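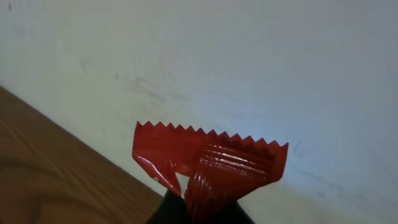
Ostdale say the jaw pads last a full season on film and wrappers, as long as they get wiped down every shift. Ours went in November and did 4000 cycles before the grip started slipping.

Skurnar replacement pad set, part 3717. Black, pair. Fits the Lurano wrist gripper, older De Graaf mount needs the adaptor plate (sold seperately).

Fitting – power off, air off, jaws open. Two screws each side, old pads slide out forwards. Clean the seat, any grit left in there and the new ones sit skew. Push home, screws back in, hand tight plus a quarter turn. Re-zero the jaws afterwards or thin plastic gets dropped.

Wipe with a damp cloth, no solvent. Check screws every 7 days.

Pack of 40 pairs also availble, ask for price. Orders in before noon go out same day.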